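Oficina de Manipulação Robótica, turma de introdução
Notas da aula 4: aproximar a garra antes de pensar em fechá-la
Docente: Seraina Haslinger

Olá outra vez a todos, e obrigada pela paciência com que aguentaram a última aula, que se alongou bastante por culpa minha (quando começo a falar de referenciais, já se sabe). Prometi que hoje pegávamos finalmente nos dois braços e é isso que vamos fazer, com calma e sempre no simulador. Quem ainda não conseguiu instalar o Statudgate no portátil pode sentar-se ao lado de um colega; a Theresia Aigner fica na sala até ao fim e ajuda com as instalações teimosas.

Recordo o essencial da aula anterior. Cada braço tem a sua cadeia de juntas, e mexer na primeira junta arrasta tudo o que vem depois. Parece óbvio dito assim, mas foi aí que quase todos tropeçámos! Antes de mandarem a mão para qualquer lado, perguntem sempre em que referencial está escrito o alvo: no do mundo, no do tronco ou no da própria mão. Um alvo correto lido no referencial errado dá um movimento muito convincente para o sítio errado.

Passemos à aproximação. A regra que usamos no curso é parar num ponto intermédio, com os dedos abertos, e só então corrigir a orientação. Convém olhar para a cena de mais do que um ponto de vista, porque uma distância que parece folgada vista de cima pode ser muito curta vista ao longo da garra. 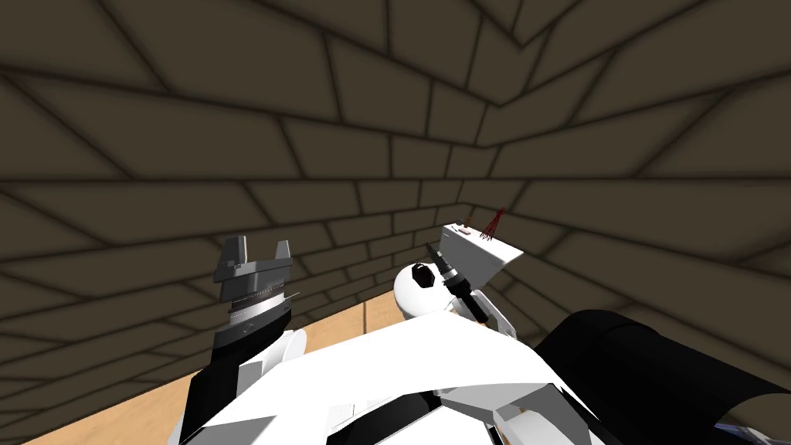
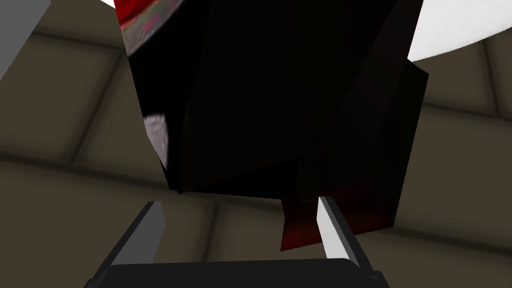
Cenas do simulador, ambas com uma garra de dedos abertos.

Na primeira, reparem no pequeno marcador vermelho de linhas por cima do bloco branco, e em como a mão esquerda se mantém aberta enquanto o pulso direito está junto do bloco. Na segunda, o que interessa é o espaço entre as pontas dos dedos e o objeto escuro: o dedo direito toca, ou quase toca, no bordo inferior, e numa vista só é difícil decidir. É para casos destes que serve a leitura de contacto no painel lateral, que tantos de vocês têm fechado para ganhar espaço no ecrã. Abram-no, por favor.

Para trabalhar em pares:
Carreguem o cenário Ugwu e fixem a semente em 262, para que todos partamos do mesmo ponto.
Levem uma das mãos ao ponto intermédio e anotem os ângulos das juntas.
Repitam com o alvo escrito no referencial do tronco e comparem os dois registos.
Limitem cada ensaio a 900 passos. Se não chegarem lá, guardem o registo na mesma, que se aprende muito com ele.

O relatório é curto, uma página chega, e entrega-se na pasta Druvoven até 25 de julho de 2019. Escrevam com as vossas palavras o que correu mal; gosto mesmo de ler essa parte. Na próxima aula tratamos do fecho da garra e da força nos dedos.

Contacto: Seraina Haslinger, gabinete 82 | Material de apoio à oficina, uso interno | Voltar ao topo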